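Does anyone really need a standing desk?

Aug 22, 2026

My sister-in-law Evangelia bought a Raditz standing desk in April and has talked about little else. Her back is better, she says. She sleeps better too. I asked how long she stands at it and she changed the subject.

I tried one myself for 2 weeks. It cost 640 dollars, which is a lot for a table with a motor, and I sent it back on the last day they would take it. My feet hurt. My shoulders felt the same as ever. 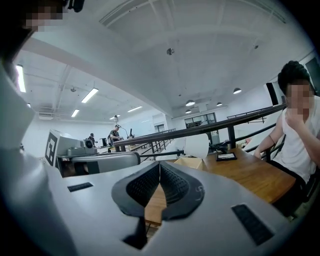 The sellers like to quote studies, but try finding one that ran longer than a few months or wasn't paid for by somebody with desks to sell. I looked for most of an evening and gave up. Maybe they're out there – send me a link if you have one.

What did help me was getting up for a glass of water every so often and walking to the end of the street after lunch. Evangelia says that's cheating. She has now ordered the mat that goes with the desk, for another 269 dollars, and I've been told I have to come over and stand on it.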